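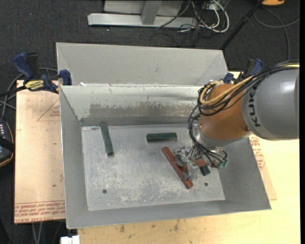 Turning Points: call for participants in a year-long writing and conversation group

Callesora is looking for people who turn 50, 60 or 70 during 2023 and would like to spend part of that year writing about it in the company of others. You do not have to be a writer. You do have to be willing to put words on paper once a month and read some of them aloud in a small room.

The group is run by Lena Pawlak and Callum Dobson. Lena has taught adult evening classes in memoir and letter writing for most of her working life and turns 60 herself this year. Callum edits the Callesora newsletter and will handle the printed collection at the end. Oluf Þrastardóttir is the contact for practical matters such as access, parking and fees.

What it is

We meet once a month at the Callesora house on the Hinrichs side of the square, upstairs in the long room. Each meeting lasts two hours, with a break in the middle. The first half is conversation on a theme that has been sent out beforehand. The second half is for reading and responding to what people have written since the last meeting.

The themes so far are:

The birthday itself: whether you had a party, whether you wanted one, who came
Friends you have kept and friends you have lost track of
Work, and stopping work
Parents, whether living or not
Bodies, knees, eyesight, sleep
Money at this age compared with what you expected
The house you live in and whether you will stay in it
Being alone, by choice or otherwise
What you wear now

The rest will be decided by the group in June, when we also take a longer afternoon together at Bresov with a shared lunch. Partners and friends are welcome at the lunch but not at the meetings.

Who we are looking for

Anyone whose birthday with a zero falls in 2023. January and December birthdays both count. We want the three ages mixed in the same room, and we will try to keep the numbers fairly even between them. In the last group there were too many people turning 60 and only a handful turning 70, and the talk suffered for it. If you are turning 70 and are unsure whether to apply, please do.

We would also like to hear from more men. Women have made up most of every group so far.

You should be able to come to at least eight of the monthly meetings. We know that people have grandchildren, surgery, shifts and vacations, and missing a meeting or two is no problem. Missing the first three makes it hard to join in later, so please check those dates before you apply.

This is not a therapy group, and neither Lena nor Callum is trained as a counselor. People do talk about divorce, illness and death, and that is fine. If you are in the middle of something very heavy right now, you may want to call Lena before applying and talk through whether this is the right year.

What you will be asked to do

Write one short piece a month, of any kind. Letters, lists and diary entries are all fine. A page is plenty. Handwriting is fine if someone other than you can read it.

Read aloud at least four times over the year. You choose which pieces.

Keep what is said in the room private. Everyone signs a one-page agreement about this at the first meeting.

Submit one finished piece of no more than 3000 words for the printed collection. You may use a different name in print, and you may withdraw your piece at any point until it goes to the printer. Callum will suggest edits but will not make changes without your agreement. You keep the rights to your own writing.

Cost

Taking part is free for Callesora members. Others pay the ordinary yearly membership when they accept a place. We have a small fund, about 786 dollars at present, for people who need help with membership or bus fare. Tell Oluf if you would like to use it. There is no form, and you will not be asked for proof of anything.

Coffee and tea are provided. Bring your own notebook and reading glasses.

Access

The long room is reached by stairs or by the elevator at the back of the building, which is slow but works. There is a hearing loop. The chairs have arms. If you need large print, say so in your application and all handouts will be sent to you that way. The nearest bus stop is Hanon Street, and there is free parking behind the building in the evening.

How to apply

Send a letter or an email to Lena Pawlak at Callesora. Please include:

Your name and how to reach you
Your date of birth
Which birthday you are coming up to and how you plan to spend it, or how you would like to avoid it
A few lines about why you want to join
Anything we should know about access, hearing or eyesight

There is no need to send samples of your writing. We do not choose people on the basis of how well they write. We read the letters for a mix of ages and lives, and if there are more good letters than places, we draw names within each age group.

Everyone who applies will get an answer, and those who do not get a place are welcome at the open reading at the end of the year. People from earlier groups may not apply again this time, even if they have reached a new decade. Hrefna Skov, who took part in the last group, has offered to talk by phone with anyone who would like to hear what it was like from a participant's side. Ask Lena for her number.

Questions about dates and themes go to Lena. Questions about the collection go to Callum. Everything else goes to Oluf.

Posted 27 Dec 2022. Applications are read as they come in, and the call stays open until the places are filled.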